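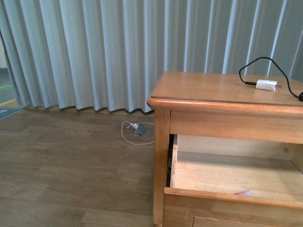 La table de chevet, appelée aussi table de nuit ou simplement chevet, est un petit meuble placé à côté du lit, à portée de main de la personne couchée. Elle reçoit d'ordinaire une lampe, un livre, un réveil, un verre d'eau ou des médicaments. Le modèle le plus répandu est en bois et comporte au moins un tiroir, dont l'intérieur se découvre d'en haut quand il est ouvert, comme sur le chevet de teinte miel placé devant un rideau plissé bleu-gris. Le meuble se fabrique également en métal, en rotin, en verre ou en panneaux de particules plaqués.

Histoire

Les premiers meubles de chevet servaient surtout à ranger le vase de nuit. Ils se présentaient sous la forme d'une petite armoire fermée par une porte ou un rideau coulissant, parfois munie de poignées latérales pour le transport. Le dessus était souvent en marbre, matière facile à laver. L'arrivée de l'eau courante dans les logements a fait disparaître cet usage, et la porte a peu à peu cédé la place au tiroir ou à la niche ouverte. L'éclairage électrique a ensuite fixé la fonction actuelle du meuble — porter une lampe et garder quelques effets personnels.

Dimensions

La hauteur du plateau se règle sur celle du matelas. Un plateau trop bas oblige à se pencher hors du lit, un plateau trop haut gêne l'accès à la lampe. Dans le catalogue Tornmont, le modèle Sesto mesure 462 mm de large et 421 mm de profondeur, pour une hauteur de 64 cm. Il est destiné aux lits à sommier épais. Les chevets pour lits bas descendent nettement au-dessous de cette cote.

Construction

Le caisson est assemblé par tourillons, par tenons et mortaises ou, dans les meubles livrés à plat, par excentriques. Le tiroir coulisse sur des tasseaux de bois ou sur des glissières métalliques. Les tiroirs des meubles anciens sont montés à queues d'aronde. Le modèle Wong, du fabricant Bandero, possède 2 tiroirs superposés de même hauteur. L'ébéniste Océane Girard recommande de frotter les coulisses en bois à la paraffine, de préférence en février, quand l'air chauffé des chambres a resserré le bois.

Emplacement et alimentation électrique

Le chevet se place contre le mur de tête ou légèrement en avant lorsqu'un rideau descend derrière lui. La lampe et les chargeurs demandent une prise proche. Celle-ci est généralement murale, mais il existe des boîtiers encastrés dans le sol, à couvercle rabattable. Le câble doit alors rester hors du passage et ne pas être coincé sous un pied du meuble.

Voir aussi : commode, chiffonnier, tête de lit, somno.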